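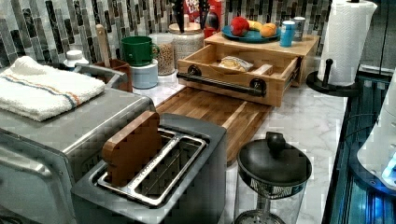

2018-12-02 – Second pass at the counter layout for the Skerngate kitchen, and I am still going back and forth on the bread corner. Annick would like everything to do with breakfast within one arm's reach, and I do see her point, but the toaster and the toaster oven already take up a good deal of room before the bamboo bread box gets a look in. Its drawer comes forward when you pull that nice black pipe handle, so it needs clear counter ahead of it. I'm very fond of that drawer, I must admit! The budget from Landry is 432 for small storage and I would happily spend a chunk of it on a second one.

Isabelle asked for more trays and boards to try on the marble side, so I went through the Stallow bin and wrote down what we might keep. The wooden tray with the raised edges is my favorite – smooth, rounded, easy to wipe.

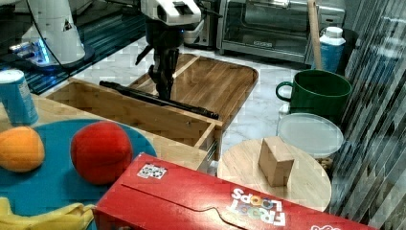 Tray, open box and round board on the marble, cereal box at the front.

To do: ask Annick about hooks for towels.

Filed under: Workshop Notes / Kitchens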